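3.2 Collecting demonstrations by remote control

Knob turning was the task we most looked forward to, and it paid us back! An operator steers the simulated gripper up to a panel of sixteen rotary knobs, set four by four, and turns the one named in the prompt. We recorded 1300 demonstrations this way. 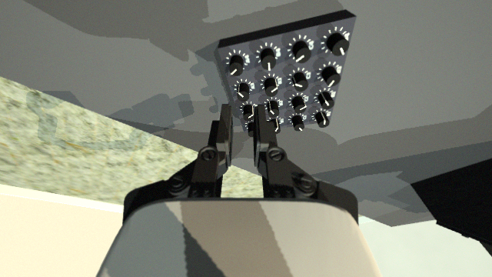 Figure 4. Gripper below the knob panel in the Kaltwood simulator.

Operators got better fast. Early on, most of them came in at a slant and bumped a neighboring knob; after nine practice runs they lined up the fingers first and turned the wrist last. The policy picked up that same habit from the data, and we were delighted to see it.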